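# Teaching the Laundry Task: Frequently Asked Questions

For people who demonstrate at the Edberg site, by hand or from the remote station.

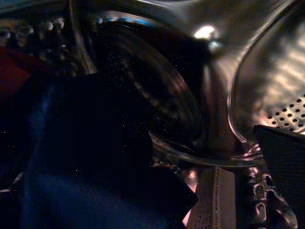

## Before you start

### What does "showing" the robot a task mean?

You do the task with the robot's own arm, and the system records it. The recording holds the wrist camera video, the joint positions, how far the gripper is open, and the time. A model is trained later from many of these recordings. You don't write any code and you don't tell the arm where to go next time.

### What are the two ways of doing it?

By hand: you stand beside the arm, hold the two grips behind the wrist, and move it yourself. The motors go slack enough to let you do this.

By remote control: you sit at the Drosport station, move a small copy of the arm, and the real one follows. You watch the wrist view and the room view on the two screens.

### Which one should I use?

Check the task sheet. For the washer tasks it usually says remote for unloading and by hand for opening and closing the door. Door work needs a feel for the latch that the station doesn't give you. Inside the drum, a person standing at the machine blocks the room camera and bumps the arm with an elbow.

If the sheet lists both, pick one and stay with it for the whole session. Mixed sessions have to be split before they can be used.

### Do I need experience with robots?

No. You need the safety briefing and one practice session with Iveta Doležal. Practice recordings are deleted.

### How long is a session?

2 hours, with a break in the middle. Tired people make jerky recordings. If you want to stop early, stop early and write it in the log.

## Working inside the drum

### The wrist view is very dark. Is something wrong with the camera?

Probably not. A drum is a dark space with a shiny wall. Expect glare on the steel in one part of the picture and near-black in another. Navy and black clothes are the hardest, as the folds run together and you can't tell where one item ends.

Don't raise the brightness on your screen past the taped mark on the dial. It doesn't change the recording, and you'll start making moves based on things the model will never see.

### Can I use a flashlight or the lamp on the wall?

Only if the task sheet has "lamp" checked. Lighting is part of the setup and is logged with the session.

### I can't see the item I'm supposed to grasp. What do I do?

Back the gripper out to the door opening, turn the wrist a little, and look again. Looking is part of the task, and we want it in the recording. Don't lean over to peek into the machine with your own eyes, and don't ask a partner to call out where the item is. The model has only the cameras.

### Where should I grasp?

On a raised fold, near the front, with both finger pads on cloth. Close slowly. Avoid these:

- the rubber door seal, which looks a lot like dark fabric from close up
- the lifters on the drum wall
- zippers and buttons, if you can see them
- the flat hem of an item pressed against the steel

### What if I pick up two items at once?

Carry on if they come out together easily. Put both in the basket and mark the recording "double." If the second one snags or drops onto the seal, finish the first item, then go back for the other.

### The gripper touched the drum. Do I start over?

A light touch is fine and happens in most recordings. If the arm stops itself with a fault, that recording is over. Press the red key on the station, wait for the arm to go limp, and ask someone to clear it by hand.

### Can the arm scratch the drum?

The finger pads won't. The metal linkage behind them can, if you go in at a steep angle. Enter straight, then turn.

### How fast should I move?

At the speed you'd use with a full cup of coffee in your hand. Pauses under 4 seconds are left in. Longer pauses are trimmed, but only if the arm is still, so don't hover and wobble while you think.

## Recordings and labels

### When do I press record?

With the arm in its home position and the washer door in the state given on the task sheet. Stop when the arm is home again. A recording that starts halfway into the drum can't be used.

### Do I keep a failed attempt?

Yes, if you recovered from it. A dropped sock that you go back for is useful. Mark it "recovered." If you gave up, mark it "failed" and leave the file where it is. Don't delete anything yourself.

### How many recordings do you need?

The target for drum unloading is 730 good ones across all demonstrators. The first 100 are checked one by one. After that Kamil Vrabec checks a sample from each session and writes back if something needs to change.

### What do I write in the notes field?

Short facts: "dark load," "item behind seal," "slow follow on joint 4." Leave out your opinion of the clothes. Please write in English so that the team at Kopecký can search it.

### Does the same load get used every time?

No. Loads are swapped and rearranged between recordings. Toss the items in by hand with no pattern. If you place them neatly, the model learns neat loads.

## Remote station problems

### The arm lags behind my hand.

Close everything on the station except the Idatetti recorder. If the lag is still there, check the network light. Green means it's fine and you should restart the recorder. Amber means stop and report it.

### One of the views froze.

Stop the recording and mark it "video." Unplugging and replugging the camera cable is allowed only while the arm is powered off.

### The gripper opens on its own.

The trigger on the copy arm needs calibration. Squeeze fully, release fully, and press "Set" while released. If it happens again, switch to another station.

### The image looks soft even when the lighting is good.

Parts very near the lens or moving fast will blur, and that is expected. If the whole picture is soft while the arm is still at home, the lens needs wiping. Use the dry cloth in the drawer, without spray.

## Other questions

### Can I see what the robot does with my recordings?

Yes. There's a test run after each training round, and demonstrators are welcome to watch from behind the line. The next round is planned for November.

### Am I on camera?

Your hands and forearms may be if you work by hand. The room camera can pick up more of you. If you'd like a recording removed, give Iveta the session number.

### Who do I contact?

Iveta for scheduling, training and anything to do with safety. Kamil for files, labels and the recorder.

Last updated 5th October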